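Drudbridge Water Refill Project: Gallery

The gallery records the refill project run at the Drudbridge and Ikeck offices of Panicker. It was compiled by Thenmozhi Thampi of the Facilities Department and was last revised in August 2025.

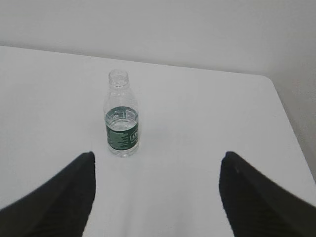
Staff and visitors at both offices are asked to finish or refill any bottle they have opened before taking another. A review carried out in February found that 1,491 bottles had been issued for meetings over the preceding year, and that many were returned to the kitchen with water still in them.

Small clear bottle with a dark green label. There is no cap on it and a shallow amount of water remains in the lower half.

Water left over at the end of a meeting may be poured on the plants in the reception area. It should not be returned to the jugs.

Empty bottles should be placed in the recycling point beside the kitchen door, with caps replaced where these are to hand. Labels need not be removed.

Refill points are provided on the ground floor at Drudbridge and on both floors of the Trelline annexe. Glasses are kept in the cupboard to the left of the sink and should be returned there after washing. Meeting organisers who expect more than 12 guests should request jugs one working day in advance.

Nearly 145 reusable bottles have been issued to staff so far. Requests for a replacement, and any report of a fault at a refill point, should be sent to Vignesh Mudaliar at the Facilities desk, extension 138.

Return to Facilities galleries
Next gallery: Meeting rooms, Ikeck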